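Ticket 67: Left hand answers late after change of controller
Product: Grollari hand, pair (left and right)
Controller: Uvgate, replaces the old one from the arm supplier
Status: Open, waiting for support
Priority: Normal

Description of the problem

Hello support team,

We are comparing two controllers on the same pair of arms with your hands mounted. With the old controller both hands closed and opened together. With the Uvgate controller the right hand follows the command well, but the left hand starts late, and sometimes it does not close the last part of the way. The arms themselves move correctly on both sides. Only the fingers have the problem.

It is important for us to understand if this is a fault of the hand or a setting that we have missed. We must give our recommendation between the two controllers in October, and at this moment the comparison is not fair for Uvgate.

What we have checked already

Power supply. Measured at the connector of the left wrist during closing. The voltage stays stable. Same value on the right side.

Cable. We exchanged the left and right hand cables. The delay stayed on the left side, so I do not suspect the cable.

Firmware. Both hands report the same version. I read it two times, before and after a restart.

Old controller. I connected it again for one afternoon. No delay. I then went back to Uvgate and the delay was there again from the first command.

Hand ID. Left is 2, right is 5, as in the manual.

Reply from support

Thank you for the detailed report. Please send us the bus settings from the Uvgate configuration page, and tell us if the delay changes when you command only the left hand. Please also run the slow close test from chapter 11 of the manual and write down if the thumb or the fingers start first.

Answer from customer

I have done the tests in the order you asked.

Left hand only: the delay is gone. The fingers and the thumb start together, and the hand closes completely. I repeated the test after a restart with the same result.

Both hands, slow close: the right hand starts, then the left. On the left hand the thumb starts first and the fingers come after. On the right hand I see no difference between thumb and fingers.

Both hands, only opening: the left is late also here, but less.

For me this looks like the two hands are sharing something on the bus and the left one must wait. The polling setting in Uvgate is on "sequential", with the right hand as first device. I did not choose this, it was the default value after installation. The old controller has no such setting in its menu, so I can not compare it directly.

One more remark about the grasp tests. We use a plate and a toy hamburger as objects, because the first is flat and the second is thick, and the hands must shape differently for them. With the old controller the left hand could take the plate at the rim. With Uvgate the arm begins to lift before the fingers have closed, and the plate stays on the table. I have stopped the lifting tests until we know more. The position tests without contact I will continue. 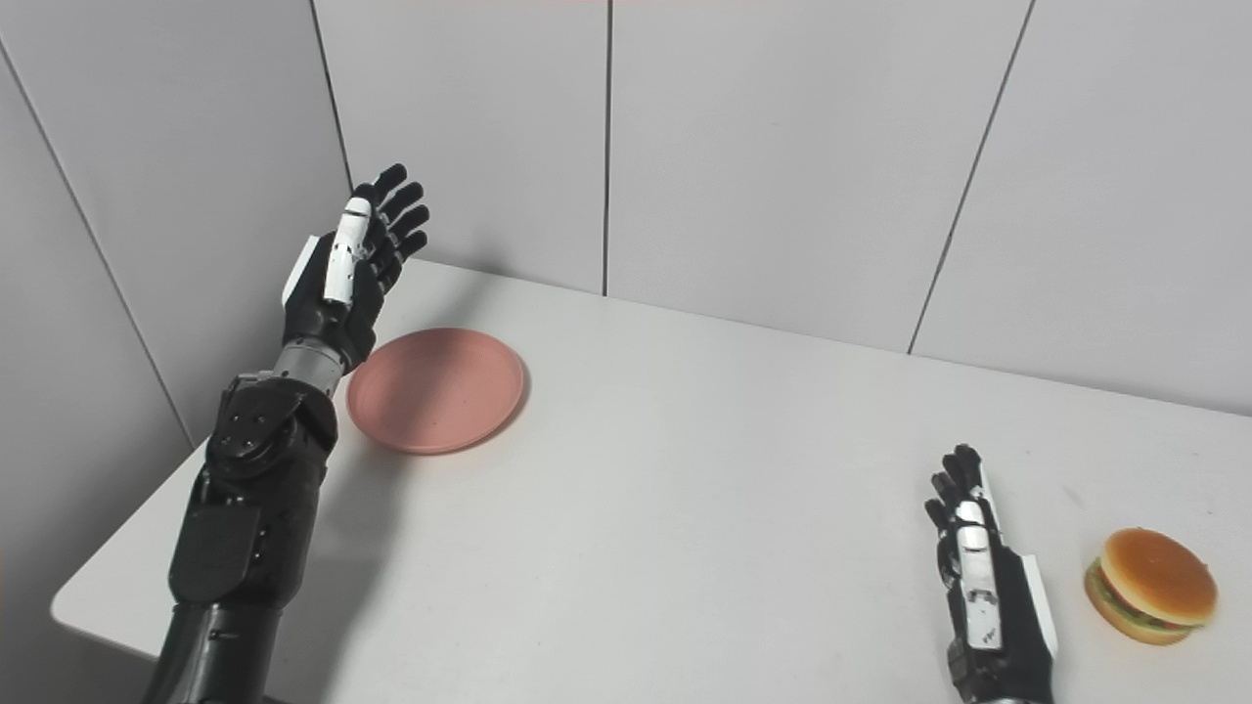 Prundmont, August 12, 2020

Update to the ticket. I changed the polling from "sequential" to "parallel", as you proposed by phone, and saved the configuration. After this the controller asked for a new calibration of both hands. The left one passed. The right one stopped with the message "reference not found, thumb axis". I repeated the calibration and received the same message again.

For the calibration I have used the standard pose from your quick guide. The left hand is upright with the fingers open. Is the same pose correct for the right hand, or must it be mirrored? The quick guide shows only one hand and does not say which one.

I can return to "sequential" and then the right hand works as before, so I believe nothing is damaged. I have saved both configurations and the log from the calibration, and attached them to this ticket. The log was exported with the Nic Giolla viewer, version from your download page. If you need another format please tell me.

Open questions for you:

1. Which pose is needed for the right hand in calibration?
2. Can the hand ID be changed without a new calibration? I would like to try with the left hand as first device.
3. Is it allowed to run the arms while the polling is on "parallel" and one hand is not calibrated? Until your answer I leave the arms disabled.

Please answer in the ticket and not by phone, so my colleagues can also read it.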